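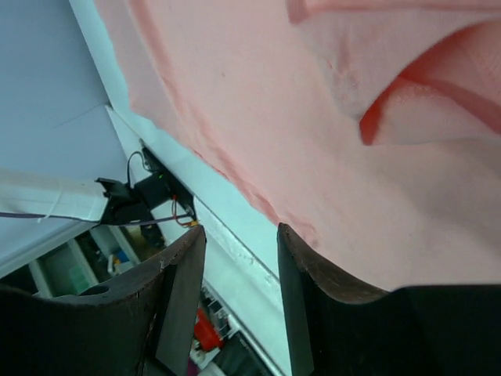

Which gripper fingers do we keep for the cloth work after this month?
The narrow-tip fingers from Drumon stay on the arm until the next meeting, and the wide fingers from Plilham go back on the shelf as a spare set.

Minutes of the gripper trial meeting
Tue 20 September, Dedcombe, small meeting room
Present: trial group, all members except one from purchasing

1. Minutes of the last meeting
Accepted with one correction. In point 4 the word "left" must be "right".

2. Results of the finger comparison
The group looked at the results collected from July until now. The target was 3,000 grasp attempts and we have 3,296 in the log. Of these, 53 have no label for the finger type and will be left out of the comparison. The narrow tips were better at picking up a single layer of fabric at a fold. The wide tips held thick bundles well, but they often took two layers together. One member remarked that the two sets were not tested on the same days, so the table light was maybe different. This is to be written in the report.

3. Wear of the fingers
The inner faces are to be checked every Friday and the date put on the sheet beside the arm. The group did not agree on when a finger is too worn. Decision moved to the next meeting.

4. Wrist camera
With the fingers almost closed, the camera sees the tips well but the cloth between them is hard to judge. Two proposals were made: to tilt the mount by 10 degrees, or to add a second camera on the Cârstea stand. The tilt will be tried first – it costs nothing and can be put back the same day.

5. Controller
The older controller still stops when the close command is sent twice in a short time. The new version does not do this, but its force setting is less fine. We continue with the older one until the comparison is closed.

6. Actions
Mark the 53 entries in the log – data group.
Tilt the camera mount and save new pictures with both finger sets – lab.
Ask Drumon for the price of replacement tips – purchasing.

7. Any other business
The key to the parts cupboard must be returned to the hook at the end of the day.

Next meeting: same room, in two weeks. The meeting closed before lunch.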